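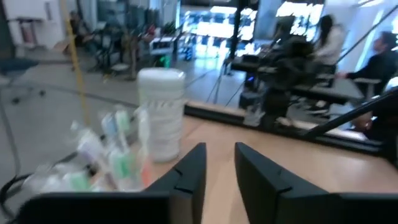
Fig. 4. Small bottles and a white canister at the table edge.

Section 4: The Shared Washstand Table

This section covers the table where toothbrushes, small bottles and wipes are kept for the Pluslow guest rooms. It was written by Areeba Gilani and last revised in June 2021, after the previous version was found propping a door open.

4.1 Clearing the top

1. Move the small bottles to one side. They fall over if you look at them sternly, so move them one at a time.
2. Close every cap. A cap that is resting on a bottle is not closed, however convincing it looks.
3. Put the wipes canister at the back, lid up.
4. Wipe the boards along the grain. Leave the wood to dry for 20 minutes before anything goes back on it.

CAUTION: Do not soak the wood. The Shaikh oil finish forgives a damp cloth and very little else.

NOTE: Keep loose cables away from the bottles. Mouthwash and wiring have never got on.

4.2 Filling the cup

1. Use a clear cup. The opaque Stovo beaker in the cupboard is for pens, and has been since November.
2. Stand the toothbrushes in it with the bristles up. Guests feel strongly about this.
3. Spread the handles so they fan out above the rim. A tight bundle comes out all at once, usually onto the floor.
4. Set the cup towards the back of the table, beside the canister.

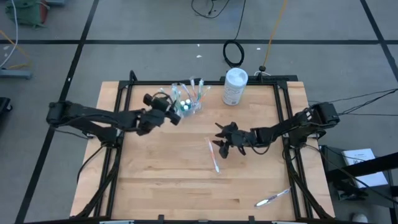

5. Pick up any brushes still lying on the boards and decide their fate. If you saw one come out of its packet and go no further than a clean table, it may join the cup. If you have doubts, throw it away. Toothbrushes are cheap and doubts tend to linger.

CAUTION: Never overfill the cup. When the handles start to wedge against each other, stop. One more will always seem to fit - it does not.

4.3 Spare brushes

1. Keep spares in a clear plastic bag so the colours can be seen without emptying it.
2. Squeeze out the air and fold the top over twice. The Wirer clips in drawer 305 will hold it shut, provided someone has put them back.
3. Write the date on the bag. "Recent" is not a date.
4. Reorder in packs of 40. Mixed colours are best, as two people with identical green brushes will sooner or later have a conversation neither enjoys.
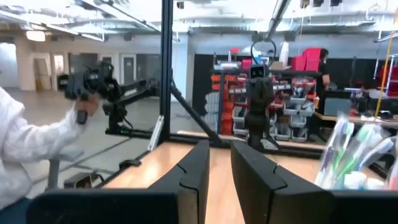 Can the spare brushes be stored in the same bag as the small bottles?

Please keep them apart. Bottles leak, usually the one you trusted, and a bag of minty brushes smelling of hand lotion has to be thrown out.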